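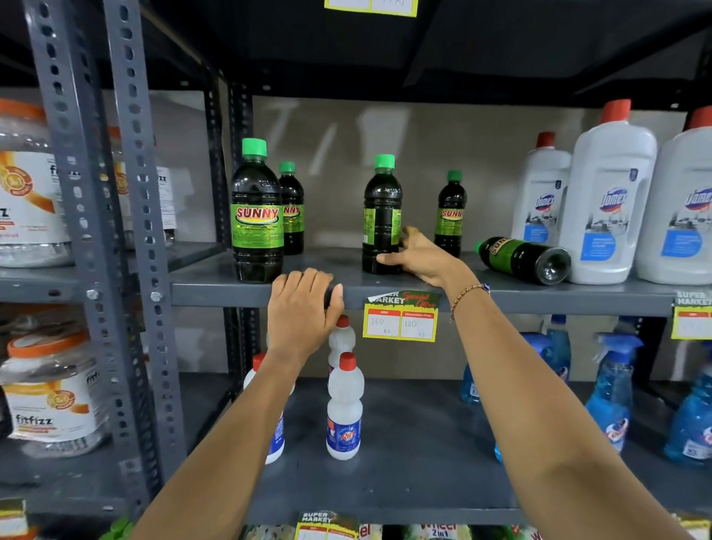
FLILTON, Sunday, April 7, 2019 - Went to the Bozkurt open day expecting robots. Got robots, sure. But what I keep going back to is the shelf.

Some background for anyone who hasn't been following. Bozkurt builds arms and software for stores, stocking and straightening mostly. Stivico is the chain putting money in. The open day was at the Clalten building, two floors, free coffee, long line for the badge. They had a practice aisle set up. Slotted metal shelving, real product, the yellow SUPER MARKET price tags with the Special Offer in red and the prices written in by hand. 160 Rs crossed with 120 Rs, that sort of thing. Well, not crossed, two boxes, MRP and discounted. Anyway. Looked like a store to me.

And in the aisle, people. Hands on bottles. One on the shelf edge, one around the base of a Sunny bottle, and then on to the next thing. That's the work. A person does the job, the reaching and the gripping gets recorded, and the machine is supposed to learn from it.

My opinion, since this is the opinion page: that was the most impressive thing in the building and it got the smallest sign.

Look at what a shelf asks of you. Sunny bottles in different sizes, all with the same green cap. One lying on its side. White Domex jugs next to them, some with a handle. Spray bottles one level down, those awful triggers that catch on everything. Jars with orange lids behind a metal post, so you go around the post. You or me, we do this without thinking. One hand steadies, the other turns the bottle by the bottom. Try writing that down as instructions. I tried on the bus home and gave up after 3 lines.

The main demo was upstairs. A big white arm, nice lighting, a man with a headset mike. It picked boxes out of a bin and put them in another bin. Same boxes. It did 8 in a row and dropped none and people clapped, I clapped too. Fine. Then a kid near the front asked if it could do a bottle that fell over. Man said that was "on the roadmap." Next question.

Downstairs they had the fallen bottle! Right there on the shelf. Should of put the kid in front of that one.

I talked to Mekdes Abdella for a few minutes, she runs the aisle sessions. She was busy and I was in the way. I asked what makes a good session and she said slow hands. Not slow like careful, slow like normal. New people speed up because they think they're being timed. Or they get polite, pick the easy bottle in front every time, and then the machine has seen 200 easy bottles and not one from the back corner. So she resets the shelf herself between runs. Moves stuff. Makes it a little worse.

"A tidy shelf teaches you nothing," she said. I wrote that on my hand.

So why is this downstairs? I have a guess. A company selling automation doesn't love showing how much handwork is in it. Customers want to see the arm. Stivico's people wants to see the arm. A person standing at a shelf moving dish soap or floor cleaner or whatever looks like the old thing, the thing they are paying to get rid of. I think that's shortsighted. Whoever knows how to handle a crowded shelf has a skill, and the machine gets it from them. Put that on the big sign. Put their names on it. Pay for it properly too - I asked about the rate and was told to email somebody, and I have, and I'm waiting.

Yes, I know the other side. Some of those same people could be teaching a machine to do a job their cousin has. I don't have a neat answer and I don't trust anyone at an open day who does. The brochure says "freeing staff for customers," no numbers given. I'd like numbers. How many stores, what jobs, what happens to the night shift. It's a fair thing to ask a chain before the thing is bolted to the floor.

But I would still tell people to go. Next one is in September, same building. Skip the bins upstairs or do them last. Go down, stand by the aisle, keep your elbows in, and watch the hands for ten minutes. Then go to your own kitchen cabinet and get out the bottle at the back. Ask for Mekdes if you have questions, she'll answer 2 of them and then she has to go reset the shelf.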